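Brirkness-oldhouses mailing list
Subject: Re: Which white for a room with no sun?
In reply to: Which white for a room with no sun?

Hello all,

I have read the thread with interest, as we finished our own north room in February and it is the same type of house, the kind they built behind the mill in Satberg. Please excuse my English, I learned the paint words in another language and I have to look up some of them.

My first comment is that "white" is a difficult word. When I began I believed it was the easy choice and that only people who wanted green or blue had to think. Then I brought home the chart from Georgiou and put it on the window sill, and in the evening I could not find again the one I had liked in the morning. 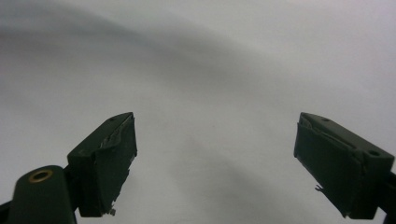
Gorazd Mujić wrote:
> I have painted the back room at Brundidwood twice already and my wife
> says it still looks like the inside of a refrigerator. The window is to
> the north and there is a big tree. The first time I used a pure white,
> the second time one with some yellow in it, and now in the lamp light
> it is yellow and in the day it is gray. The walls are old lime plaster,
> patched with something newer by the people before us. Should I go
> darker? Or is the problem the ceiling? I don't want to buy paint a
> third time and be wrong again.

Gorazd, I don't think you were wrong with the paint. I think you were wrong with the order of things, and we were too. I write down how we did it in the end, and you can take from it what is useful to you.

1. Look at the patches first. Old lime plaster and new filler take the paint in a different way. In our room the patches came out shiny and the rest stayed flat, and from the door it looked like two colors. We sanded the patches by hand and gave them a thin coat of paint with water before anything else. It is boring work and makes a lot of dust, so close the door and put a wet towel under it.

2. Make the samples big. The small pots are enough for this. I painted pieces of lining paper, not the wall, and moved them from corner to corner. The corner beside the window is always the darkest and many people forget to test there. Look at nine in the morning, at four in the afternoon, and with the lamp on. Soft light does strange things to a pale color: it is cool gray in one part, and a little lower it is warmer and darker, where a shadow lies on it. 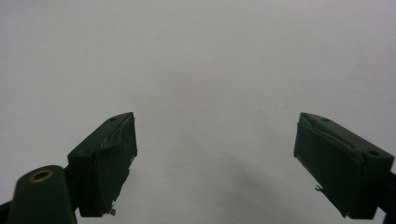 3. Choose the lamp before the paint. I am serious about this one. You write that the room is yellow at night, and I would like to know which bulbs you have. We changed ours to a less warm type and the yellow was much smaller the same evening. If I had done this at the beginning, I would have saved the price of a can.

4. Think about the ceiling. Ours is at 305 cm, very high for a small room, and the cornice makes a shadow all the way along. We used the same white on the ceiling and the walls. The man in the shop said it would look unfinished, but I like it, and I think the room became calmer. Somebody in this thread said to paint the ceiling brighter than the walls. I have seen this in my sister's apartment, and there the walls look dirty beside it. Maybe with a lot of sun it is different.

5. Wait between the coats. We needed 3 coats, and the can says you can go over it after four hours. In a cold room on the north side I would give it a full day. We did the second coat too early on a Sunday, the roller pulled up the first one near the radiator, and I had to sand again.

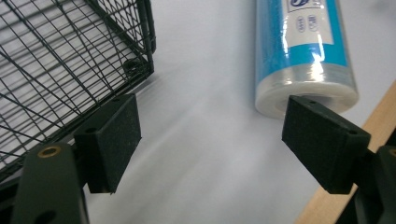
6. Live with it before you judge. For the first days I did not like our white at all. It seemed to me gray and sad. After almost 6 weeks, with the curtains and the bookshelf back, I stopped seeing it, and now visitors ask me which one it is. I have the code somewhere in the cellar on the lid. I will look for it and send it to the list, but please don't order from the code alone, test it in your own room.

About going darker: it can work, and Georgiou has a nice stone color that I considered for a long time. My feeling is that a dark room with a tree in front of the window should be a room for the evening. If you want to work there in the day, I would stay pale.

One question back to the list. Has anybody used real limewash over old plaster where there was emulsion paint before? I was told it does not hold, but the person who told me also sells emulsion. I have the hallway still to do and would prefer to know before I start scraping.

With kind regards from Satberg,
Milena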